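Pad wear and finger stiffness on two hand-held grippers

I have had both sets of fingers for long enough to stop changing my mind about them, so this is the write-up I promised in May. The short version is that the stiffer set is better for rigid objects and worse for cloth, and that the pad material matters more than either.

Set A is the Tumetti finger, printed in a flexible filament with wide openings and thin ribs. Set B is the Sturner finger, which has the same outline but thicker ribs and a harder tip. Both bolt onto the same hand-held body with no changes to the linkage. The wide-angle camera stays in place when the fingers are swapped, so the view is the same for both. I checked the mounting offset after every swap anyway and never had to correct it.

The task was laundry. Clothes are a good way to find problems with a gripper, as a T-shirt gives it no hard edge to close on and no fixed width to expect. A block or a cup will forgive a tip that is angled a few degrees off. A single layer of cotton on a soft surface won't. I worked on beds and on a table, and the bed was harder every time, because the surface sinks as the tips come down and the fingers end up pinching the bedding along with the garment.

I logged 3,693 grasps over the whole comparison, all of them by hand, with the pose track and finger width saved for each. A grasp counted as good if the garment came up and stayed up until I opened the fingers on purpose. Anything that slid out was a slip. Anything that brought up the layer underneath was a double. I kept slips and doubles separate, and I would suggest the same to anyone doing this, as they have different causes and a single failure number hides that. 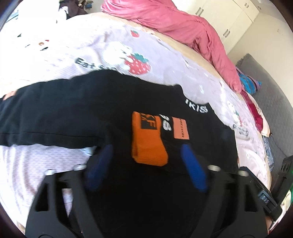 Set A gave more slips and Set B gave more doubles. The soft fingers bend outward when the tips meet resistance, so a thin fold can work its way out from between the pads before there is enough force to hold it. The stiff fingers don't bend much, so they push into whatever is underneath. On a table this does no harm. On a duvet they collect a ridge of it, and the garment and the bedding come up together.

Approach angle helped both sets. Coming straight down was the worst option. Tilting the body so one pad landed slightly before the other let me push up a small fold first and then close on it. Set A improved the most from this, to the point where I stopped using the straight approach with it at all.

Then there are the pads. The first ones I used were from Kanagaratnam, a smooth silicone with good grip when clean. Lint was the problem. After 60 grasps on cotton they had picked up a visible gray film, and slips went up until I wiped them down. I moved to a softer textured rubber cut to the same size, and that ran a full session between cleanings. It does wear faster at the inner corner, where the tips meet first. I replace a pair after 7 sessions now, whether they look bad or not.

The camera caused less trouble than I expected. Dark garments against dark fingers were my main worry, and the tips are hard to separate from black fabric by shape alone. A pad in a color that rarely appears in clothing solves most of this. Tracking held up well on patterned bedding, which has plenty of features to lock onto. Plain white sheets were worse — I lost the track on 2 recordings, both on a plain sheet near a blank wall.

Weight is the remaining complaint. Set B adds enough at the tip that my wrist noticed by the end of a long session, and the recorded approach paths get sloppier late in the day. I have started stopping earlier.

For cloth I am staying with Set A and the textured pads. Set B goes back on for the kitchen tasks, where doubles can't happen and the extra force is useful. A supplier in Sondville has a finger with a soft tip on a stiff base, and I have a pair on order. They are due Tuesday. I will run them through the same log format and post the slip and double counts separately.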